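Can a machine put a PC back together yet?

Asked 24 March 2020

I mend old office desktops in my spare room, and I've got a pile of them waiting with nothing wrong but the memory or the processor. My hands aren't what they were. Is there any arm I could buy that would do the fiddly bits for me, or am I dreaming?

Answer 1

No. Get a Zikley magnetic screwdriver and put the kettle on.

Answer 2

You're not dreaming, you're just a bit early, I'm afraid! I had the same idea last July and priced up a small Maro arm at 800 pounds, and that was before any gripper.

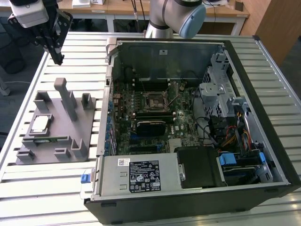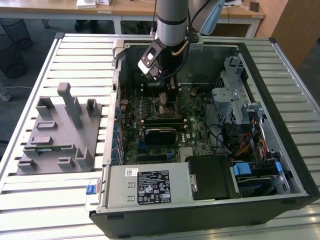
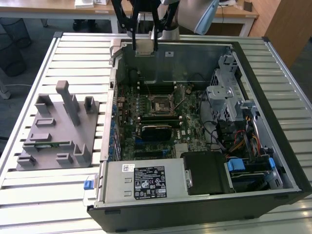
Picking a part up is the easy half, in my experience. Lining it up and pressing just hard enough is where it all gets slow and nervous, and a memory stick wants a fair old shove. What does help enormously is giving every part a fixed home, like that grey 3D-printed plate beside the tower, with the little green board sitting in its slot, so the arm isn't hunting about for things. I'd borrow that trick even for working by hand, it's lovely for stiff fingers.

Answer 3

Agree with the tray idea. Mine's a Wojcik parts tray with 8 pockets and it was cheap. Power cables are still the worst job of the lot, for you or a robot.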